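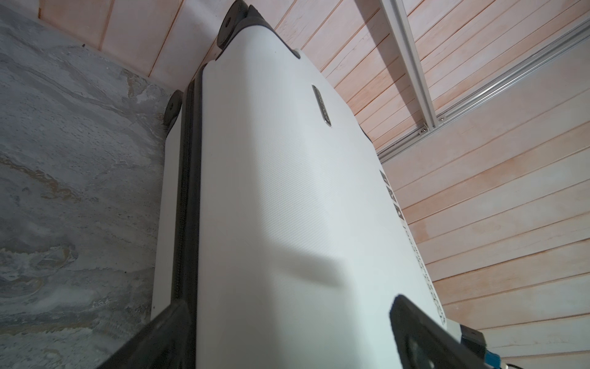

White hard-shell case with textured finish, laid on its side on a stone floor for the wheel check.

Guides > Travel and Luggage > Care and Repair

How to clean and inspect a white hard-shell suitcase

Aug 19, 2024
By Abelardo Cáceres

A white case marks more visibly than any other colour, and a textured white case holds the marks in the low parts of the pattern. The method below covers cleaning the shell, the zip and the wheels, followed by an inspection of the parts that usually fail first. It applies to zipped hard-shell cases with spinner wheels. Cases with latches instead of a zip need a different procedure for the closure, but the rest is the same.

Allow two hours including drying. Do not start on the evening before a flight.

What you need

- Two microfibre cloths, one kept dry
- A soft toothbrush
- A bowl of lukewarm water with a few drops of washing-up liquid
- A white melamine sponge (optional, see step 3)
- Tweezers and small blunt-ended scissors
- A cross-head screwdriver, if your wheel housings are screwed on
- A beeswax or dry silicone zip lubricant
- An old towel

Do not use acetone, nail varnish remover, white spirit or neat bleach. Most hard shells are polycarbonate, ABS or a mix of the two, and solvents can craze or cloud the surface. The damage cannot be polished out.

Step 1. Empty and close

Empty every pocket, including the ones in the divider. Vacuum the lining with a narrow nozzle. Close the zip fully before any water is used. Lay the case flat on the towel if the floor is stone or tile, as grit under the shell will scratch it when you turn it over.

Step 2. First wash

Wipe the shell with a dry cloth to lift loose dust. Wet the second cloth in the soapy water, wring it well and wash one panel at a time, starting at the top and working away from the zip. On a crosshatched finish, wipe along the lines in one direction and then along the lines in the other. Circular rubbing leaves dirt in the corners of the pattern.

Rinse with a cloth wrung out in clean water. Soap left in the texture dries as a grey film and is often mistaken for wear.

Step 3. Marks that remain

Black scuffs from conveyor belts are normally rubber deposited on top of the shell. Work at them with the toothbrush and a little undiluted washing-up liquid. If that fails, use the melamine sponge, damp, with light pressure. It is a fine abrasive and will dull a gloss finish. On a matte shell the risk is a slightly polished patch, so test it on the narrow side wall near the hinge first.

Keep the brush and sponge away from printed lettering and from any metal badge. Printed text can lift with abrasion. Badges are often held by adhesive alone, and water worked in behind the plate will weaken it. Wipe both with a barely damp cloth and dry at once.

Sticker residue: press masking tape on and peel it off, several times. A drop of cooking oil left for ten minutes will soften the remainder. Wash the oil off afterwards with soapy water.

Yellowing is a change in the plastic itself and cannot be cleaned off. I have tested the peroxide creams that are sometimes suggested. The results were patchy and I do not recommend them.

Step 4. Zip

Brush the teeth dry, along the full length, with the case closed. Open it and repeat from the inside. Pull out any threads with tweezers. Apply the lubricant sparingly to the teeth, run the slider three times round and wipe off the surplus. On a white shell this last wipe matters, as surplus wax collects dust and leaves a dark line beside the zip.

Check the stitching where the zip tape meets the shell. A gap longer than 6 mm should be sewn before the case is used again.

Step 5. Wheels

Lay the case on its side so that the wheels stand clear of the floor. Spin each wheel on its axle, then rotate each fork through a full turn. Both movements should be free. A wheel that stops abruptly has hair or thread round the axle in most cases. Cut across the winding with the blunt scissors and draw it out with tweezers. Do not pull on it uncut, as it tightens.

Wipe the tyres with the soapy cloth and dry them. Look for flat spots and for splits at the edge of the tread. Replace wheels in pairs at the least. I fit the Rernley 201 set on my own cases, which takes a standard axle, but measure the wheel diameter and width before ordering anything.

Do not oil the axle. Oil holds grit and will mark floors.

Step 6. Corners and shell

Press each corner bumper with the thumb. It should not move. If it does, tighten the screws from inside the lining, where there is usually a zipped access flap. Stop as soon as they are firm, because the bosses are plastic and strip easily.

Run a dry fingertip along each moulded ridge and round each wheel housing. Cracks start at these points and can be felt before they can be seen. A hairline crack away from the zip may be stabilised from the inside with Plastley repair tape. A crack that reaches the zip line means a new shell.

Step 7. Drying and storage

Dry the shell with a clean cloth, open the case and leave it in a ventilated room away from direct sun. Close it only when the lining is dry to the touch. Store it upright in a cotton cover. Plastic covers hold moisture.

Comments (3)

Vatumitz
Does the tape in step 6 stand up to the cold? I had a crack at one ridge in February and used parcel tape, which came off on the first trip.

Abelardo Cáceres
Degrease the inside of the shell first and press the tape down for a full minute. Mine has held through around 201 nights away.

Aravena
Cooking oil worked on the old airline barcode stickers. Took two goes. The melamine sponge did leave a shiny patch on mine so do test it.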